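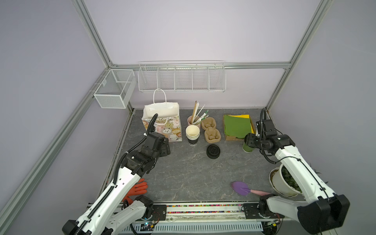 Vol. 12, p. 329

Figure 1. Paper gift bag with rope handles, and to its right the pink cup of straws and sticks.

4.2 The bag and the cup

We had a soft spot for the gift bag in Figure 1 from the beginning, with its pastel animal faces and white rope handles, and so, it must be said, did a good many of the households who wrote to us. Of the 29 that kept a diary for us through October, most put bags of this sort by for another birthday, sometimes folded flat in a drawer (Elcombe), sometimes left standing with other bags tucked inside (Jarkow). The straws and wooden sticks had a humbler life. They came home with a takeaway, went into whichever cup was nearest, and there they stayed, chopsticks and all, until somebody wanted one. Kinnunen calls this "resting storage", a phrase we have grown rather fond of, and we use it for cups and jars alike in Section 5.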